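Down fill power, fill weight, and why my comforter was still cold

Fill power is the number printed on every down comforter label, and it gets read as warmth. It is a measure of loft: how many cubic inches one ounce of down occupies in a test cylinder under a standard weight. Warmth depends on that figure multiplied by how much down is inside, and the second number is often missing from the packaging.

I replaced a Cornari comforter in September with a Farnov. The Farnov has the higher fill power and was noticeably colder by Friday of the first week. I put both on the kitchen scale, in a trash bag, and subtracted the bag.

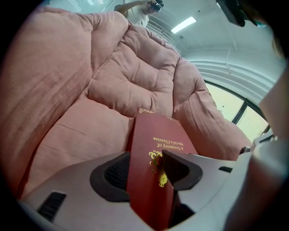 Posted in Bedding, Measurements
by the site owner | 2 comments

The Cornari came to 1083 grams, shell included. The Farnov was 235 grams lighter. Neither maker lists the weight of the shell, so I can't separate fabric from fill, but both shells are plain cotton of similar thickness and I'm treating them as equal. On that assumption the difference is nearly all fill, and the higher loft doesn't make up for it.

Construction matters too. Sewn-through stitching joins the top and bottom fabric directly, so there is almost no insulation along each seam. Baffle boxes put a strip of fabric between the layers and keep some depth there. To check which one you have, pinch the two faces at a seam and try to slide them apart. If they don't move, it's sewn through.

Drying after a wash: low heat, and stop every 20 minutes to break up clumps by hand. Mine took most of an afternoon. Damp down feels dry at the shell well before the middle is done, so weigh it before washing and keep going until it gets back to that number.

I have a wool one from Hesent on order and will weigh it when it gets here.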